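Features Workshop Garden Back Issues Subscribe

The Flower Club of Okcombe

In Okcombe, the robotics club meets over a former bakery, and you smell the bakery still on the stairs. At four in the afternoon the students come up with wet shoes and school bags, and most of them go first to the kettle. Then they go to see what the arms did the day before.

The club has two robot arms, and this winter it teaches them to arrange flowers. The flowers are artificial. The teacher, Ginevra Lo Presti, bought the first of them with her own money at a garden center in Nastthorpe, and she was asked at the cash desk if they were for a wedding. She said that they were for a competition, and the cashier wished her luck with the marriage anyway.

The competition is the Manninen Cup, which takes place in December for school clubs from the region. Each club must choose a task from home life which is "gentle and untidy". These are the words in the rules, and the students like to repeat them. Last year the club from Harkden folded baby clothes and won. Okcombe stacked cups and finished near the end of the list.

"Cups are too honest," Lo Presti told me. "A cup is the same cup from every side. I wanted a thing which changes when you touch it." 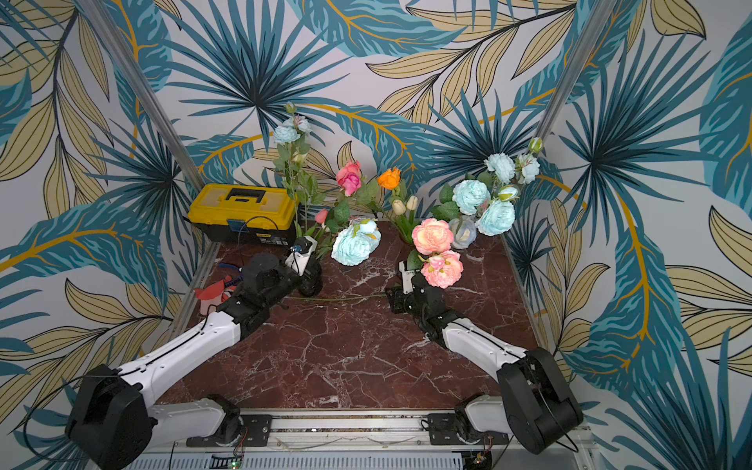 Two arms, one square table and the peonies: practice at the club in Okcombe.

A rose has a stem which is thin and stiff, then leaves which catch on other leaves, then a head which is heavy and wide. If you take the stem too low, the head swings. If you take it too high, you close the fingers on petals. A person who puts roses in a vase solves this without thinking, and the students spent most of the autumn in learning how much of it there is.

They work by demonstration. One student guides the arms through the task, the movements and the camera pictures are recorded, and later a program learns from the recordings. Guiding is tiring for the shoulders. Elsa Harju, who is 16 and the calmest driver in the club, can do it for 25 minutes before she asks for a change. Her brother Aarne gives up earlier and says so.

The wallpaper around the table was also a matter of discussion. It has big palm leaves in teal and pale gold, and Aarne was against it. A plain wall would make the work easier for the cameras, he said, and he is right. But the rules ask for home life, and homes have wallpaper. The club voted and the leaves stayed. Aarne still calls it the jungle.

I sat for several afternoons on a stool near the window. It is slower than I had expected, and more quiet. An arm goes toward a stem, stops, goes a little to the side, and stops again. The students speak to it in low voices – "lower, lower, now" – as one speaks to somebody parking a car. When a flower falls, they don't shout. Somebody writes a line in the notebook, and they begin again. 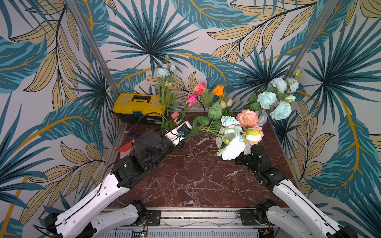
What the notebook says

The notebook is of paper, by decision of Lo Presti, and it has a green cover with tea on it. Each attempt gets one line. On the day I was allowed to read it, the club had 68 attempts which they considered good enough to keep. The reasons for throwing away the others are written shortly: "leaf in finger", "two stems, wanted one", "Aarne sneezed".

The hardest part is the moment when one arm must hold and the other must let go. People do this with their hands all day. In the club they call it the handshake, and there are pages about it. If the first arm opens too early, the flower turns around its own stem and looks at the floor. If it opens too late, the two arms pull, and somebody must press the stop button. The button has been pressed often enough that its paint is worn.

In November they changed the order of the work. Before, they tried to fill the vase from the front, so the nearest flowers came first and then stood in the way of all the others. It was Elsa Harju who proposed to begin at the back. For this she drew a plan of the table on squared paper, with small circles for the blooms, and the plan now hangs over the kettle. Since then the sessions are longer and there is less repair of bent stems.

The money is a smaller worry than it was. The club received 3,000 from the town in spring, and the largest part went to the arms' motors and to one spare gripper. Flowers are cheap. They also last, though after many grips the petals get loose and must be pushed back on the stem with the thumb, which the youngest students do very well.

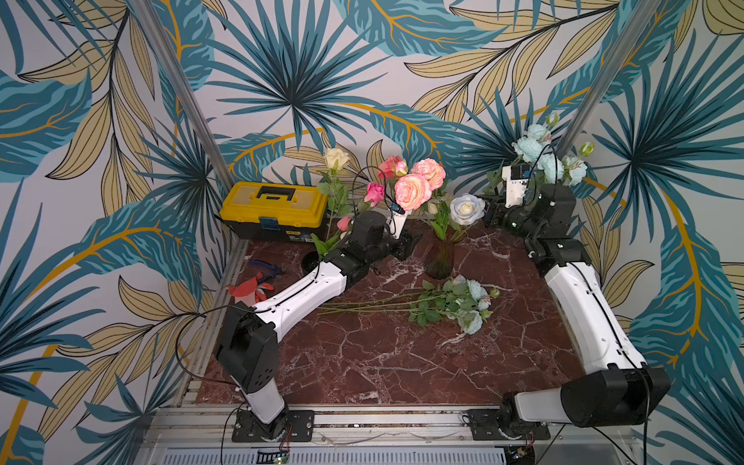 Kaisu Harju was not convinced in the beginning. She thought that children of this age should build something useful, a machine for sorting waste or for helping in a kitchen, and she said it openly at the parents' evening. Now she says that she has seen her daughter look at one stem for ten minutes to understand why it slips, and that she herself never looked at anything for so long at school. She would still prefer the waste machine next year.

Elsa Laitinen has another opinion. She finds that usefulness will come by itself, and that a hand which can take a rose without crushing it can later take a tomato, or an egg. What she regrets is only that there are no real flowers. "They should smell of something," she told me, and promised to bring tulips for the last practice.

Lo Presti is against the tulips, because of the water. There is no water near the table, and she wants to keep it so.

In the competition each club gets four runs, and the best one counts. The judges look at how the bouquet stands, but also at how the flowers were treated, and a petal on the table costs points. The students discuss often which vase to bring. Glass is difficult for the cameras, for it shows the light of everything around it and sometimes almost disappears. Aarne would take a clay pot. His sister says that a clay pot is for people who stack cups.
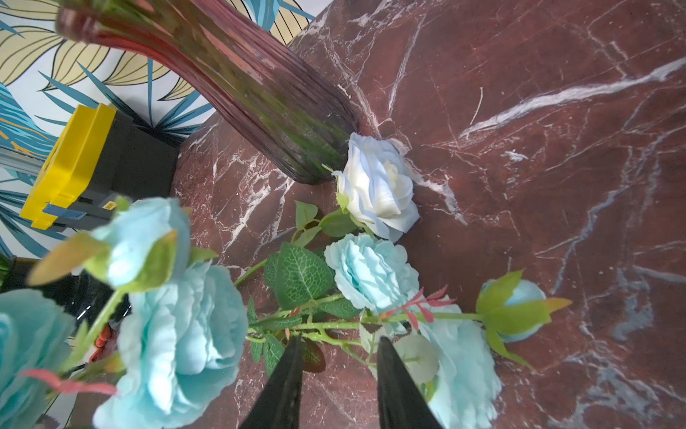

Roses and the fluted vase, from the camera at the gripper.

By six o'clock the parents are waiting on the street. The students put the day's recordings on the club's computer, and the one who is responsible for the copy must say aloud that it is finished, because one time it was not. Then the notebook is closed and somebody washes the tea mugs.

On my last afternoon the final line was written by Aarne. It said: "Rose in, good angle, leaf outside. Keep." Under it his sister had added that the leaf was not so good, and that they would do it again tomorrow at four.

Contact the editors | Copyright Workshop & Garden magazine, all rights reserved | Back to top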